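**Small-parts sorting by robot** is the use of robot arms to pick up, separate and put away loose items such as clips, caps and packaged goods. It is a common test of whether machines can take over bench work and household tidying. As of March, no general-purpose system did the job at the speed of a person.

## Background

Factories have used robots for decades, but mostly on parts that arrive in the same position every time. Mixed items are harder. They overlap, slide and catch on each other, and thin cards are difficult to lift from a flat surface.

## Trials

The Govumel bench trial compared two systems, Camadness and Rosales, on 330 picks each. Camadness dropped or missed 51. Rosales missed fewer but took more than 20 seconds per pick. Both did worst on tangled parts – a person had to step in 5 times.

## Two-arm systems 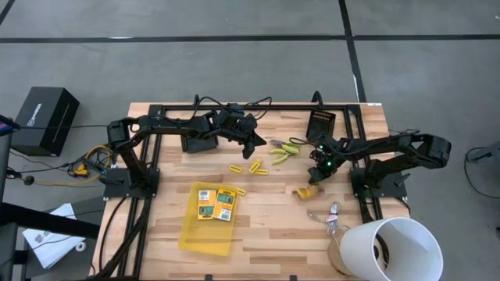 Grivora, a later project, dealt only with benches served by two arms. One arm can steady a container while the other fills it, though the pair must also stay out of each other's way. With black arms mounted on opposite sides of a table, both grippers can reach toward the middle, where a yellow tray holds two product cards and small plastic pieces lie on the wood nearby. Loose piles of clips remain the slowest part of the work.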